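Início | Urnas | Livros de condolências | Memoriais | Peças para gravação | Contacto

Livro de condolências Larnimance, modelo 881

O Larnimance 881 é um livro de condolências de capa dura, pensado para velórios, cerimónias religiosas ou civis e encontros de família. É vendido a agências funerárias, paróquias e particulares. O conjunto inclui o livro, uma caixa de arquivo em cartão e duas canetas de tinta preta permanente.

A capa é forrada a tecido cinzento-escuro, sem símbolos religiosos. O nome da pessoa falecida e as datas podem ser gravados na capa, a prateado ou a baixo-relevo sem cor. Também fornecemos o livro sem gravação, para as agências que preferem ter exemplares em reserva e colar uma etiqueta com o nome no próprio dia.

O miolo é cosido à linha e abre plano em qualquer página. O papel é creme, sem ácido, suficientemente espesso para que a tinta das canetas incluídas não passe para o verso. As primeiras páginas têm espaço para uma fotografia, um texto biográfico e os dados da cerimónia. Seguem-se as páginas de assinaturas, com linhas, e no fim um caderno sem linhas para mensagens mais longas, recortes ou poemas. Cada página de assinaturas recebe até 9 mensagens.

Texto biográfico

A família pode entregar um texto sobre a vida da pessoa, que imprimimos no mesmo papel do livro e cosemos antes da página de assinaturas. Costumam constar o local de nascimento, os estudos, o serviço militar, a profissão, as associações a que pertenceu e os nomes dos familiares. O texto deve ser enviado já revisto. Não fazemos alterações ao conteúdo, mas avisamos quando encontramos datas que não coincidem com as da capa.

As fotografias devem vir em ficheiro digital de boa resolução. Se só existir uma cópia em papel, a digitalização é feita nas nossas instalações e o original é devolvido com a encomenda.

Colocação na sala

O livro deve ficar numa mesa estável, perto da entrada, com espaço para pousar o braço ao escrever. Evite colocá-lo debaixo de arranjos de flores, porque a água e o pólen mancham o tecido da capa. Em salas com muita gente, convém deixar uma segunda caneta à vista e ter alguém da família ou da agência que vire as páginas de vez em quando.

Para cerimónias ao ar livre existe o suporte inclinado Cosau, vendido à parte, com duas molas discretas que seguram as folhas. O suporte dobra-se e cabe na caixa de arquivo juntamente com o livro.
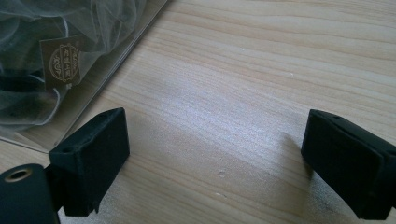
Livro de mensagens à distância

Quem não pode estar presente pode deixar uma mensagem na página Gonusine, aberta pela agência ou pela família no momento da encomenda. A página recebe texto e fotografias e pode ser pública ou acessível apenas por código. Todas as mensagens são lidas pela pessoa que a família indicar antes de ficarem visíveis.

Quando a página fecha, as mensagens podem ser impressas e cosidas num segundo volume, com a mesma capa. O pedido do segundo volume é independente do primeiro e pode ser feito mais tarde, desde que a página ainda não tenha sido apagada.

Conservação

Guarde o livro deitado, dentro da caixa, em local seco e sem luz direta. Se forem coladas fotografias, use cantos de papel ou cola sem ácido. A fita adesiva comum amarelece e solta-se. O tecido da capa limpa-se com um pano seco. Não use produtos de limpeza nem toalhitas húmidas.

Modelos relacionados

Mockus: formato mais pequeno, capa mole, sem caderno final. Indicado para cerimónias com poucas pessoas. Não aceita texto biográfico cosido, mas tem uma bolsa na contracapa onde cabe uma folha dobrada.

Recargas de páginas: não disponíveis para o 881, por ser cosido. Para grupos grandes recomendamos encomendar dois exemplares com a mesma gravação.

Encomendas e prazos

Os livros sem gravação saem do armazém no próprio dia útil, se o pedido chegar de manhã. Com gravação na capa, acrescem 2 dias úteis. O texto biográfico cosido exige a aprovação de uma prova por correio eletrónico e o prazo só começa a contar depois dessa aprovação.

Exemplares gravados não podem ser devolvidos, exceto em caso de erro nosso ou defeito de fabrico. Nesses casos enviamos um novo livro sem custos. Se o primeiro já tiver sido assinado, a família fica com os dois.

Preços e condições atualizados em 29 de dezembro de 2024. As agências com conta aberta recebem a nova tabela durante o mês de janeiro.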